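Lillodia » Home Projects » Floors and Painting » How to Paint a Checkerboard Floor on Old Plywood

How to Paint a Checkerboard Floor on Old Plywood

Posted 8/20/23 by Ghada Mahasneh

I have wanted a painted checkerboard floor ever since we moved into the house on Altonthorpe, and this summer I finally ran out of excuses. The back room had carpet when we bought it (beige, sad, smelled like somebody else's dog), and under the carpet was plain plywood in pretty decent shape. A flooring guy wanted over $2,000 to put down something new. I did mine with paint, tape and a lot of podcasts, and I love it so much I keep walking in there just to look at it!

My sister Siham came over for the layout part and I'm very glad she did, because she can do fractions in her head and I can't. If you have a Siham, call her now.

What you'll need

Floor and porch paint in two colors
Bonding primer
Blue painter's tape, more rolls than you think
A chalk line and a long tape measure
Wood filler and a putty knife
Sandpaper for a pole sander
An angled brush, a small foam roller and a regular roller with a pole
Clear water-based floor finish
Brown builder's paper, for the doorway and wherever you set down your trays
Knee pads (please, I'm begging you)

Getting the floor ready

This took me longer than the painting did. Pull every staple. I went over the whole room on my hands and knees with pliers, thought I was done, and then found a bunch more with my sock. Run a putty knife flat across the wood and you'll hear it click when it hits one.

Sink any nails that are standing proud, then fill the holes and the seams between the sheets. I filled my seams twice, because the filler shrinks as it dries and the first round left little dips. Once it's hard, sand everything, vacuum, wipe with a damp rag, let it dry, and vacuum again. I know. Just do it.

If your house is old and there's already paint on the floor, get it tested for lead before you sand. Mine was bare wood so I got to skip that.

Prime the whole floor in one go, working backward toward the door. I started in the middle like a genius and had to climb out a window, which Siham will be bringing up at weddings for the rest of my life.

Working out the squares

Big squares look calmer and they're a lot less work. I went back and forth on this and even taped a few sizes to the kitchen floor to see how I felt about them. Small ones looked busy, like a diner. If your room isn't a perfect multiple of your square size (it won't be), you get partial squares along the walls, and you want those to be even on both sides.

So measure each wall, find the middle, and snap a chalk line from the middle of one wall to the middle of the wall across from it. Do the same the other way. Now you have a big cross in the center of the room, and everything gets measured out from there.
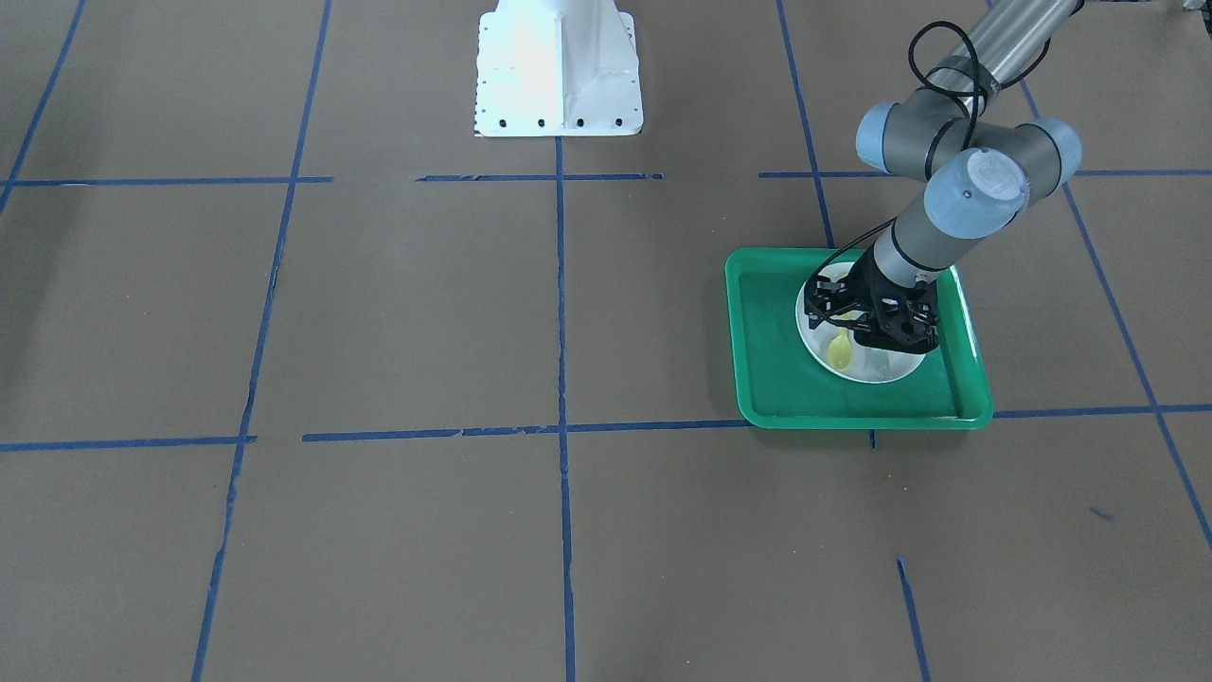

Check that cross before you do anything else. Walls lie. Mine are out of square by enough that if I'd measured from the baseboard, the whole pattern would have drifted off toward the closet. The trick is the 3-4-5 triangle: go three feet along one line and make a mark, go four feet along the other and make a mark, and the distance between your two marks should be five feet exactly. If it's off, nudge one line and try again. It took us three tries and one small argument.

Use blue chalk, by the way. Red chalk never leaves. It'll bleed up through light paint and you'll have pink lines forever.

Painting, step by step

1. Roll the lighter color over the entire floor. Two coats. Don't tape anything yet. Then wait, and I mean really wait, I gave mine a full two days even though the can said one.

2. Snap your grid on top of the light color, starting from the center cross again. Write a tiny X in pencil in every square that's going to be dark. You think you'll remember. You won't.

3. Tape around the outside of the X squares. The tape goes on the light squares, with its edge right on the chalk line. Corners are where it gets fussy, because two dark squares meet at a point and the tape has to stop clean there. I trimmed mine with a sharp utility knife and a very light hand.

4. Wipe away the chalk inside the squares, then press down every edge of tape with a putty knife or an old gift card. I used my expired Atallah store card and it was perfect.

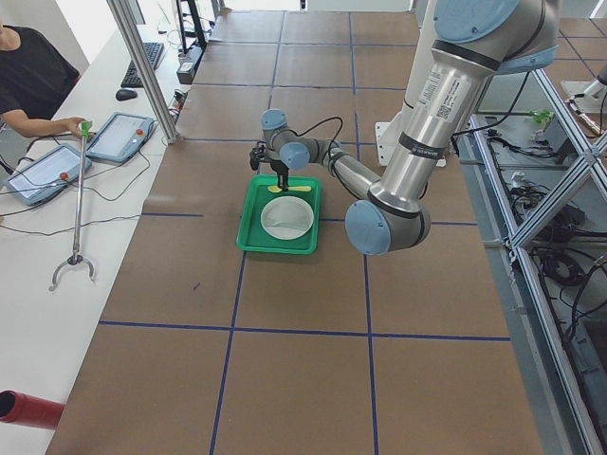 5. Brush a thin coat of the light color along the tape edges. It sounds backward, but any paint that sneaks under the tape will be the same color as what's already there, and it seals the gap. This is the one tip I'd tattoo on my arm.

6. Once that's dry to the touch, paint the dark squares. Cut in with the angled brush, then fill with the foam roller. Thin coats, two of them, and roll the second one in the same direction as the first.

7. Pull the tape while the last coat is still a bit soft. Go slowly and pull it back over itself at a low angle. If you feel it tugging up paint, score the edge with your knife and keep going.

8. Touch up with a small artist's brush. I had maybe a dozen spots, mostly at corners, and I did them sitting on a pillow with a cup of tea.

Sealing it

Give the paint several days before the clear coat. I used a satin finish because gloss shows every crumb and matte seemed to hold on to footprints in the sample I tried. Pour a little out, spread it with a synthetic applicator pad, and don't go back over a spot once it starts to set or you'll get drag marks. I have one by the radiator. It's under a plant now.

Three coats is what I'd do in any room people walk through with shoes on. Light scuff with very fine sandpaper between coats, vacuum, damp rag, same drill as before. Keep the windows open and the cat somewhere else.

Socks only for the first few days, and wait at least two weeks before you put a rug down. Furniture can go back sooner if you lift it, with felt pads on every leg. 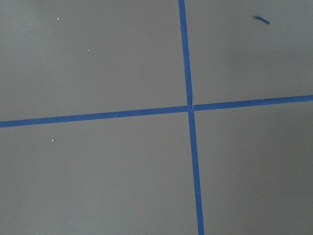

Can I do this over old vinyl instead of wood?

People do, and it can hold up fine if the vinyl is stuck down tight and you clean off every bit of wax first. You need a primer made for slick surfaces, and I'd try one corner for a week before committing. If the vinyl is really old, have it checked for asbestos and don't sand it.

What it cost me

All in I spent around $400, and a good chunk of that was the clear finish. The paint itself was cheaper than I expected. The lady at the hardware store in Broltcombe talked me down a size on the dark color and she was right, I still have a third of the can. I already owned the pole sander and the knee pads. If you have to buy everything from scratch, look at renting the sander for a day.

The place not to save money is tape. I bought a bargain roll back in May for a dresser and it left gummy stripes that I had to scrape off with my fingernails, so for this I got the good stuff.

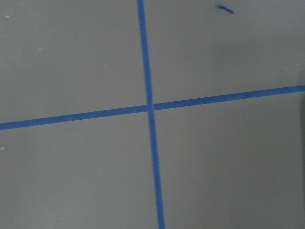
Time-wise, plan on more days than you want to. Most of them are short days! I'd do an hour in the morning, close the door, and forget about it until the next day. The taping was the only part that ate a whole afternoon, and that was with two of us.

For keeping it clean I just use a barely damp mop and a drop of dish soap. No steam mops, they can lift the finish. I've already got one chip where I dropped a skillet lid (don't ask why I had a skillet lid in the back room) and I fixed it in five minutes with a dab of paint and a dab of clear. Save a little jar of each color, and write the paint name on the lid before you put it away.

Next on my list is the hallway, where I'm thinking diamonds. Siham has told me she's busy that weekend. I haven't picked the weekend yet.

Filed under: floors, paint, weekend projects that take longer than a weekend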